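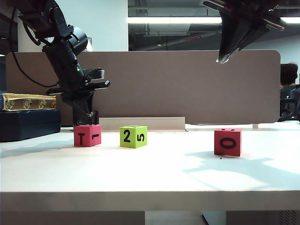

Lurari Two-Arm Tabletop Set

Lurari is a bench-scale setup for research groups that study how a pair of robot arms learns to handle small, light objects. It ships with the control software, the recording software and the trained policy from the Gukholm study, so a lab can repeat the published result before changing anything.

What the method does

The policy is learned from demonstrations. An operator guides both arms through a task, and the software records joint positions, gripper opening and camera views together. Training then runs in two stages. The first stage uses all the recorded tasks. The second uses only the task you care about, with the start positions of the objects shuffled between demonstrations.

The Gukholm study asked whether the first stage could be done on plain objects and the second on foam cubes printed with letters and numbers. Foam was chosen because it gives under the fingers, and a grip that is slightly off will still hold. Printed faces make it possible to ask for a particular cube, or for a particular face to end up toward the front.

Result

With 2000 demonstrations in the first stage and 37 in the second, the policy placed the requested cube correctly in 15 out of 15 trials when one arm was enough. When the cube had to be passed from one gripper to the other, it succeeded in 8 out of 15. Most of the failed trials ended at the handover – the receiving gripper closed early and pushed the cube out of line.

Ekaette Oyelaran, who ran the trials, also tested the policy without the first stage. It could still reach for a cube, but it often picked the wrong one when two had similar colors. Those runs are in the log files and can be replayed.

What is in the set

Two arms with two-finger grippers
Table clamps and cable guides
Fixed workspace camera with mount
Foam cubes with printed faces
Kettunen recording software, one lab license
Trained policy and full trial logs

The table and the control computer are not included. Any flat, rigid top will do, though a pale matte surface is closest to the one used in training. Glossy tops gave poorer results in our own checks.

Setting up

Clamp the arms first, then mount the camera and run the calibration routine. It has to be run again whenever the camera or either arm base is moved. Strong side light can throw shadows across the cubes, and the software will warn you if the contrast on the printed faces drops too low.

Software updates

The current release is dated 17 February 2024. It adds a slower handover mode and fixes a fault that dropped gripper readings at the end of long recordings. Recordings made with the older Ninula format can be imported, but camera timing has to be checked by hand.

Orders are taken by written quote. Replacement finger pads and cubes are sold separately.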